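Usmont Townhomes Owners Association
Minutes of the Annual Meeting
March 11, 2017, in the clubhouse on Prirham Road

Call to order
The meeting was called to order at 10:05 a.m. by the board president, Yuto Tsuchiya. Proxies were checked at the door and a quorum was confirmed. The minutes of the September meeting were approved as mailed, with one correction: the unit listed under late fees should have read 1127, not 1172.

Manager's report
The manager from Abreu Property Services reported that two homes are listed for sale and one is under contract. Sellers are reminded that the resale packet costs $100 and takes up to ten business days to prepare. Agents' signs may be placed in the bed beside the mailboxes. Signs on the lawn by the gate will be taken down and held at the office.

The gate was out of service for four days in January. The motor was repaired under the existing contract and the keypad was replaced. Owners who have not picked up the new code should call the office – it will not be given out by e-mail.
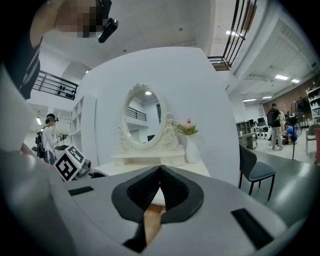
Rental limits
The board presented a draft rule setting a minimum lease term of six months. Under the current rules there is no minimum. The owner of unit 14 said that a buyer's lender had asked about short-term rentals during a recent sale and that a written rule would have saved time. The owner of unit 22 objected that she rents to traveling nurses on 13-week contracts and would lose that income. A suggestion was made to set the term at 90 days instead.

After discussion it was moved and seconded to send the draft back to the board with the 90-day term. Motion carried, with two opposed. The revised draft will be mailed to all owners before the September meeting. Existing leases will not be affected.

Roofs
Vinby Roofing finished the inspection of Buildings A through D. Building C needs new flashing along the north side and the board accepted the bid of $3,012 for that work. The other buildings need no work this year. The owner of unit 9 asked if the skylight leak in her upstairs hall is covered. The manager answered that skylights are the owner's responsibility under Section 3 of the declaration, but the roofer will look at it while on site.

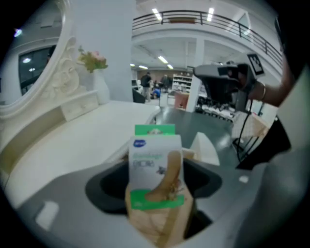

Parking
Guest spaces along the east wall are being used overnight by residents. Towing was discussed and not adopted. Written notices will go out first, and the board will review the matter in 60 days. Garages must be kept clear enough to park at least one car.

Landscaping
The spring planting at the entrance is set for the first week of April. The jacaranda behind Building B will be trimmed back from the balconies. A request to take out the hedge by the pool was tabled until a price is received.

Election
Two board seats were open. Both current members ran again without opposition and were elected by voice vote for two-year terms.

Open forum
The pool heater will be turned on May 1. One owner asked for a later pool closing time on weekends – referred to the board.

The meeting was adjourned at 11:40 a.m.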